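Imprimer | Envoyer par e-mail

Ticket 4000 - Coupures réseau intermittentes, atelier de reliure
Demandeur : Shanthi Barua
Prise en charge : Aurelia Mayrhofer
Statut : résolu, sous surveillance

Symptôme signalé
Le poste de saisie de l'atelier perd la connexion au serveur Sastora plusieurs fois par jour. La session se ferme sans message et les fiches non enregistrées sont perdues. Les autres postes de l'étage ne sont pas touchés. Mme Barua précise que la coupure dure de quelques secondes à une minute et que la connexion revient seule.

Premières vérifications
Câble réseau remplacé, sans effet. Port du commutateur changé, sans effet. Le journal de Sastora indique « délai dépassé » à chaque incident et rien d'autre. La carte réseau du poste répond normalement et le pilote est à jour. Le test de débit lancé à 14 h 20 est correct.

Relevé du journal
Le journal du commutateur Gandell contient 186 pertes de lien pour le mois de novembre, toutes sur le même segment. Il ne s'agit donc pas d'un problème du logiciel. Entre le commutateur et le poste se trouve un petit répéteur Durov, posé lors du réaménagement de l'atelier et absent du plan de câblage. C'est lui qui redémarre. 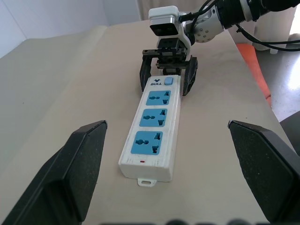
Le répéteur Durov n'enregistre pas la cause de ses redémarrages, il a fallu procéder par élimination. Microprogramme réinstallé : les coupures continuent. Réglages d'usine : pas de changement. Restait l'alimentation. Pour le contrôle des blocs secteur, noter que sur un modèle de multiprise comme la BULL blanche à trois panneaux bleu clair, il y a un petit interrupteur à bascule à côté du logo et un minuscule voyant rouge vers l'autre bout - vérifier les deux avant de mettre un bloc en cause. Le bloc du répéteur, mesuré en charge, descend nettement sous sa tension nominale.

Correctif
Bloc d'alimentation remplacé par un modèle de chez Leblanc, même tension, même connecteur. Répéteur remis en service à 16 h 45. Aucune perte de lien au journal le samedi, poste allumé toute la journée.

Suites
- Ajouter le répéteur au plan de câblage.
- Commander 2 blocs de rechange.
- Relire le journal du commutateur avant clôture définitive.

Commentaire de S. Barua : plus de déconnexion de mon côté. Les fiches perdues ont été ressaisies - merci de laisser l'enregistrement automatique activé.

Tickets récents
Sastora : lenteur à l'ouverture des fiches
Commutateur Gandell : mot de passe d'administration refusé
Imprimante d'étiquettes : décalage de la marge gauche
Demande de câble réseau supplémentaire, accueil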